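Reviews > Bench Automation > Two-Arm Kits

4. Packing a soft bag with the Flerkari kit

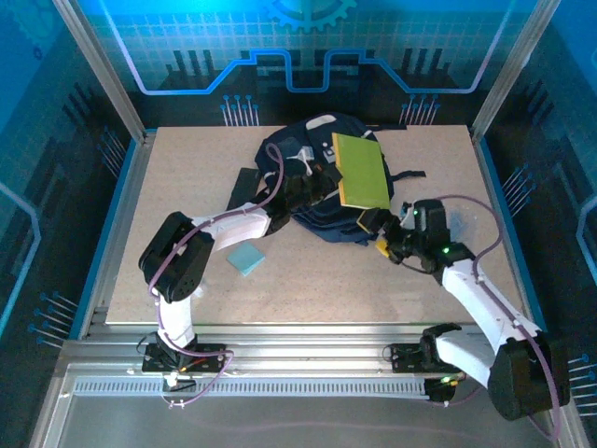

The supplier's claim, as it appears in the Flerkari sales booklet, is that a buyer with no robotics staff can have two arms handling "everyday soft goods" on the day the kit arrives. We took the claim at its word. Tiina Mustonen set up the kit from the printed instructions only, and Albane Cordier, who had used the earlier Vindance model, kept out of the way until the setup was finished. It was not finished on the day it arrived.

Figure 6. Flerkari two-arm kit during the bag task. The left gripper is over the middle of the backpack and the right gripper is at the lower corner of the green book.

Soft bags are a hard test, and we chose one for that reason. A rigid box stays where it is put. A backpack lying on its side sags and rolls a little, and its straps end up in places the software has no record of. The booklet shows a bag standing upright with its mouth held open, a favourable starting position that few buyers will be able to count on. We laid ours down and left other items on the table, as they would be at a real packing bench.

We logged 465 attempts, an attempt being one run from the start command to either a stop or a time-out. The supplier quotes 2,277 attempts in its own trials but does not say how many different bags were used, or whether a person straightened the bag between runs. We wrote to ask in August and received a brochure. Until those details are published, the larger number should carry little weight.

The arms themselves gave us few complaints. Motion was smooth and the two rarely got in each other's way, although the planner avoided trouble mostly by making one arm wait. This is safe, but it raises the question of what the second arm adds to the price. In many runs a single arm and a cheap clamp would have done the same work. The Welon kit, reviewed in section 3, is sold on exactly that basis and costs less.

Cable routing deserves more attention than the booklet gives it. The cables run outside the arms, with slack left at the elbow and base, and the instructions offer one sentence on how much slack to leave. Mustonen redid hers 6 times before she was satisfied. A buyer who gets this wrong may blame the software for what is really a tugging cable.

We also doubt the term "learned skill" as the booklet uses it. The behaviour we saw was consistent with a short list of recorded motions, adjusted slightly to suit the position of the object. Takács makes a similar claim for its own controller in more careful language, and we would like to see the same care taken here.

Category: Product Trials, Robot Arms and Grippers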